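Murakami-Rezeptsammlung: Einmachen, Saucen und Vorräte

Schön, dass ihr hergefunden habt! In diesem Verzeichnis liegen 197 Rezepte, die Regula Schnyder und Kanako Takeda über viele Jahre aus Heften, Briefen und von losen Zetteln abgeschrieben haben, manche davon mit Fettflecken, die wir leider nicht mitliefern können. Stand der Sammlung ist der 11. November 2018.

Was drin ist

Jedes Rezept liegt als eigene Textdatei vor, dazu kommt eine Zutatenliste mit 3.613 Zeilen (Tabulator als Trennzeichen, UTF-8). Mengen stehen in Gramm und Milliliter. Wo im Original nur «eine gute Handvoll» stand, haben wir das so gelassen, denn Regulas Hand ist nun einmal größer als Kanakos.

Ketchup und andere Tomatensaucen findet ihr im Ordner saucen, Erdbeeren unter obst.

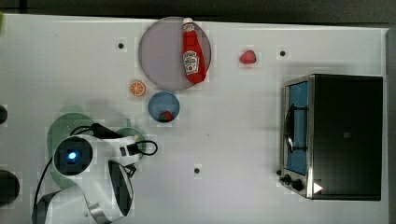
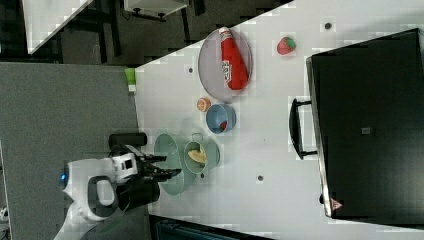

Bekannte Lücken

Bei 40 Rezepten fehlt die Kochzeit. Die Chutneys aus Furncombe sind noch nicht übersetzt, und im Ordner obst heißt die Quitte mal «Quitte», mal «Kütte», was beim Suchen ein bisschen Geduld verlangt. Im Juli hat Osamu Ueda angefangen, das zu vereinheitlichen, er ist bis zum Buchstaben H gekommen.

Verwendung

Kopiert, kocht und ändert, was ihr mögt! Wer einen Fehler findet oder ein eigenes Familienrezept beisteuern möchte, schreibt bitte an Minoru Iwasaki und legt die Datei im Ordner eingang ab, am liebsten mit einem Satz dazu, woher das Rezept stammt.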